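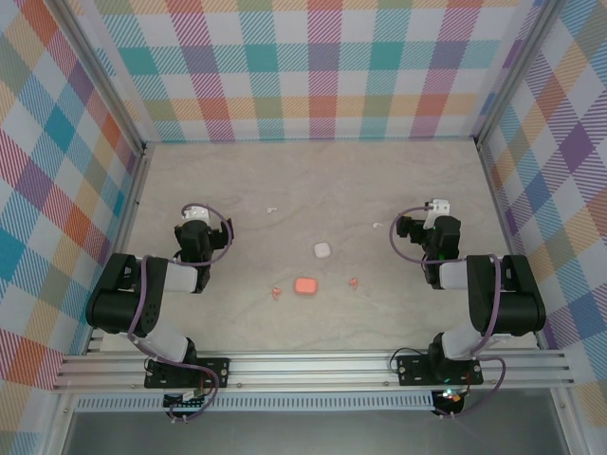
*The marble-look top with the plaid panels up on three sides.*

I bought the Tromstead plaid surround with a fair amount of doubt, and after a month I've kept most of it. You get three panels, one for the back and one for each side, printed with stripes in teal, pink, orange, purple, green and yellow on white. The listing calls this "cheerful." It is certainly loud.

Good news first. The panels stand up straight and small things stop rolling off the far side of the table. I had expected the colors to bleed the first time I wiped them with a damp cloth, and they didn't.

Now the pattern. Against the pale gray top, a pink block or a white cube is easy to find. Anything striped or brightly colored that ends up against the wall takes a second look. Plain gray panels would have suited me better, but Tromstead only sells those in the larger size, for 157 dollars. I paid 100 for the plaid.

The tabletop is Ollau's, bought separately. The marble texture is convincing from across the room and less so up close. Small white scraps are hard to spot on it — I keep missing them when I clean up, while the orange-pink ones jump right out. If you work with white pieces, get a darker top.

Rochelle Te Moana, who shares the bench with me on Saturday, likes the plaid and thinks I'm being a grump. She didn't pay for it.

Three stars. Fine for keeping small parts together, overpriced for printed panels, and I'd want to see how the corners look after a year before buying a second set.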